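Comparing two hand-held grippers on the same bench
Abelardo Muñoz, Mon 22 July

This procedure compares the Jasitz and Effiong jaw sets on matched handles. Allow half a day for both.

1. Clear the middle of the table and put the two-tier rack towards the back. Stand two lidded jars side by side on the upper shelf. Leave them there for the whole comparison.

2. Run each cable back past the wrist. A cable that pulls on the handle will show up as drift in the log.

3. Hold both grippers with the jaws facing inward and start the recorder. 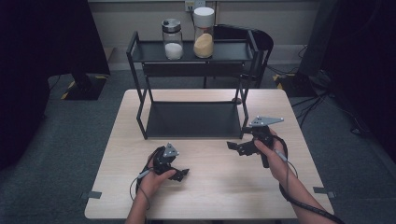

4. Keep still for 3 seconds, then close and open each jaw 4 times. Gamudex writes one file per hand. Check that both files have the same start time before going on.

5. Lift each jar, move it to the lower shelf and return it. Do 200 lifts per jaw set, changing hands halfway.

6. Test the gripper camera at close range. Use a round multi-pin connector with a metal shell and a dark insert, as glare from the shell upsets the automatic exposure. Lock the exposure on the insert and approach slowly.

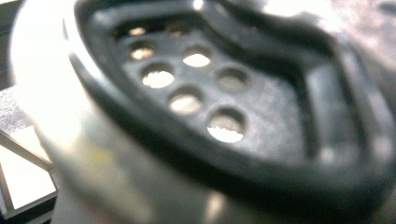
Note the distance at which the pin holes stop being separable, and repeat with the second gripper. If the two readings differ by more than 3 mm, refit the lens ring and run step 6 again.

7. Export the logs to the Skikstead sheet, one row per jaw set. Failed lifts go in the last column.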